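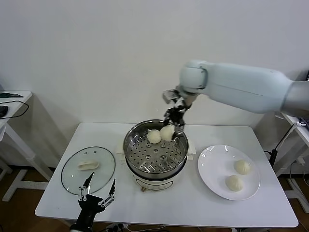

Section 4. First Use and Daily Steaming

By Treasa Geraghty
August
Reading time: 4 minutes
Last updated: Monday

This section is for the Funar electric steamer pot, in the household version. The large Funar for canteens has a separate water tank and its own booklet, so please do not follow the water amounts given here if you have the large one. Before you begin, you should have read the section on electrical safety and removed all the packing material, also the thin film under the pot.

Choosing the place

1. Put the steamer on a flat and dry surface which can tolerate heat. A folded towel is not suitable as a base.
2. Leave free space above the lid. Steam rises directly and it can, after some months, damage the paint or the glue of a wall cabinet.
3. Lead the cable behind the pot. It must not hang over the front of the table, especially in a home with small children.
4. Connect the plug directly to a wall outlet. Do not use an extension cord together with another kitchen appliance.

Note: At heights like in the Cenberg area water boils at a lower temperature. Expect longer steaming times there, and check the food before you serve it.

First run without food

The first run takes away the smell from the factory. It is normal to notice a light smell of warm metal.

1. Wash the basket and the lid in warm water with a little dish soap. Wipe the inside of the pot with a damp cloth.
2. Pour 400 ml of cold water into the pot.
3. Place the basket and close the lid.
4. Turn the heat to the highest level and let it run for 20 minutes.
5. Turn the heat off, pull the plug, and wait until everything is cool.
6. Pour the water away. Dry all parts.

If the smell is still strong, repeat the run one more time with fresh water. After this you may cook.

Steaming buns and dumplings

Filled or plain, the method is the same. Frozen buns can go in directly from the freezer, but they need more time than fresh ones. Fresh dough must have risen fully before it meets the steam. When you press it gently with a finger, the mark should come back slowly. If it comes back at once, wait longer.

1. Fill the pot with 400 ml of water. The water surface must stay below the basket.
2. Heat the water with the lid closed until you see steady steam.
3. Lay a small square of baking paper under each bun, or brush the basket thinly with oil. Do not cover all the holes.
4. Set the buns with space between them. They will grow, and buns that touch will tear when they are separated.
5. Close the lid and turn the heat to medium.
6. Do not lift the lid during the first half of the time.
7. When the time is over, turn off the heat and let the buns rest under the lid for a short moment. Then open it slowly.

Caution: Open the lid away from your face. The steam comes out on the side you lift first, and it burns faster than boiling water on the skin. Use tongs or dry oven gloves for taking out the food. 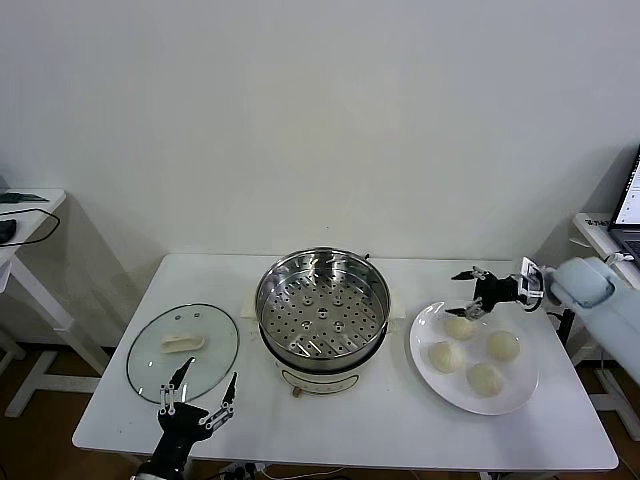 Water hardness has more influence on the steamer than most owners expect. In Lund Valley, where our service office is located, the water is very hard and a white layer can grow on the heating surface already in the first weeks. The pot then needs longer to boil, and it may make a crackling noise. The noise is not a fault of the heater.

Removing scale

1. Pull the plug and let the pot cool.
2. Mix equal parts of white vinegar and water, enough to cover the bottom.
3. Let it stand overnight. Do not boil the vinegar.
4. Pour it out and rinse until the smell is gone.
5. For a thick layer, repeat. Please do not scratch with a knife or steel wool.

Caution: Never put the pot itself under the faucet or in the dishwasher. The bottom contains electrical parts. If water has come in from below, do not connect the plug again, and contact the service.

When something does not work

The steamer does not heat: Try the wall outlet with a lamp. If the outlet is in order, the dry-run protection has possibly switched off the heater. Let the pot cool, add water, and start again.

The buns are wet on the top: Drops fall from the lid. Wipe the inside of the lid before you put in the food, or use a lower heat.

The buns have collapsed: The dough has risen too long or the lid was opened too early. This is a matter of practice and you can still eat them.

The lid sits loose: The ring may be worn out. Order part 264 from the Henholm parts desk and write the year of purchase on the order. The ring is pushed on by hand, no tool is needed. Delivery takes nearly 4 weeks in summer.

For storage, keep the basket inside the dry pot and lay the lid upside down on it, so that air can come in. Cleaning of the outside is described in the next section.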